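PRESS RELEASE
For immediate release

Flanley Technical College opens its two-arm robot class to evening students

Flanley, November. The automation department of Flanley Technical College has started a new practical class in which students programme two robot arms to work together at one table. The class is called Nurkum, after the street where the college has its workshops. It is open to students of the second year and, for the first time, also to adults who come to the college in the evening.

In the class the students do not build a robot. They receive a pair of arms which are already mounted, and their task is to make them sort, carry and pass small electrical parts of the kind that an electrician knows from every control cabinet. At the end of the term each team must show a complete task in front of the other teams and explain how it was programmed.

The department chose small parts on purpose. Large boxes are easy for a robot, but a push-button switch can roll, lie on its side or turn in the fingers of the gripper. A student who wants to pick it up must think about the height, the angle and the force, and must also think about where the other arm is at this moment.

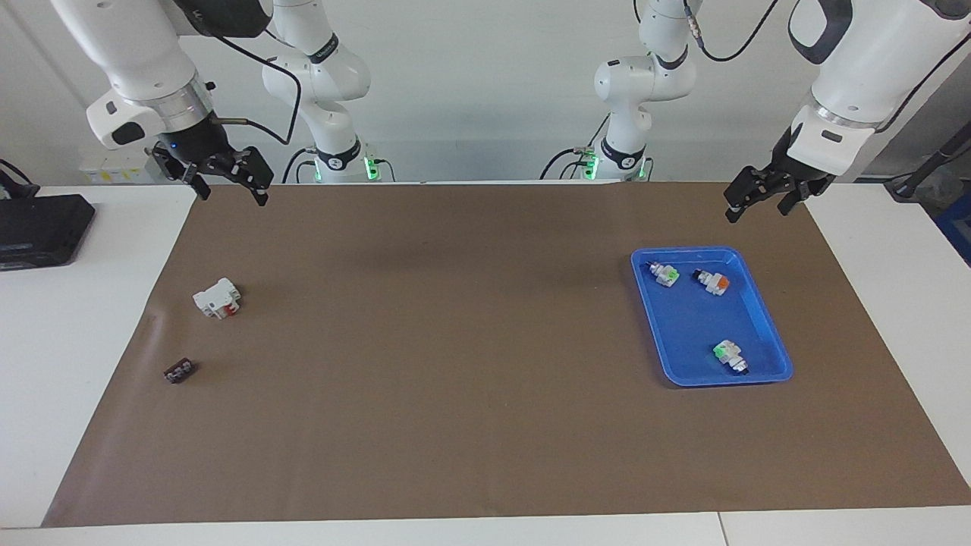

Each team begins with one arm only. In the first weeks the students learn to move it slowly by hand control, to save positions and to repeat them. After this they write their first short programme, and a teacher checks it on the screen before the arm is allowed to move at full speed. The second arm comes into use when the team can show that the first one stops safely at every point of its path.

The work with two arms is the part that the students find most difficult, and many of them say also the most interesting. Two programmes have to wait for each other. If one arm arrives too early, it must hold its position. If it arrives too late, the other one must not let the part go. The teams draw this on paper first, with two lines of time next to each other, and only then they sit down at the computer.

"We want that our students make their mistakes here, at a slow speed and with a cheap switch, and not later in a factory," says the automation department. "Most of them have read about robots for years. It is a different thing to stand next to the table with your own programme and press the start button."

The evening group has students with very different experience. There are electricians, people from repair shops, and a few who have never written a line of code. For this reason the college has prepared an additional introduction of four evenings, which explains the basic words and the safety rules. Nobody needs to buy software or equipment. The exercises are printed, and students can also download them from the page of the course. 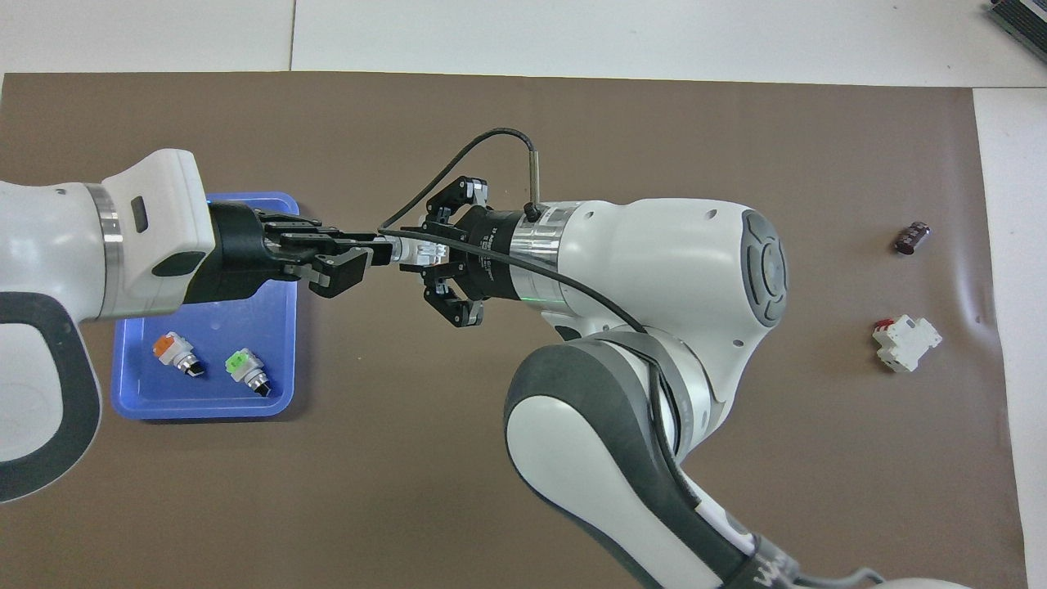 Two arms and a small part between their grippers at the Nurkum class, Flanley Technical College.

The term ends with an open evening called the Barar Round. Teams from the day class and from the evening class receive the same task one hour before the start, and they may use only the programmes they have written themselves during the term. Points are given for a clean result, for a safe path of both arms and for a clear explanation. A team whose task does not finish can still receive points for the explanation. Families, former students and local companies are welcome to watch.

The class is supported by Najjar, a supplier of electrical parts for control cabinets, which gives the college components from returned stock. The college checks and sorts them before they come to the workshop. Najjar has no part in the teaching and does not choose the students.

Practical information

The class takes place in room 203 of the workshop building. There are 40 places in total, day and evening groups together, and the students work in teams of 2. The evening group meets at 6 p.m. during the term. Applications for the next term are open now at the student office and on the website of the college. Applicants for the evening group should write in a few sentences what work they do at present and whether they have programmed before. Previous knowledge is not a condition.

Teachers from other schools who would like to visit a lesson can ask for a date at the same office. Visits are possible in small groups, and closed shoes are required in the workshop.

About Flanley Technical College

Flanley Technical College teaches electrical installation, machine maintenance and automation to young people and adults.

Contact for the press: Information Office, Flanley Technical College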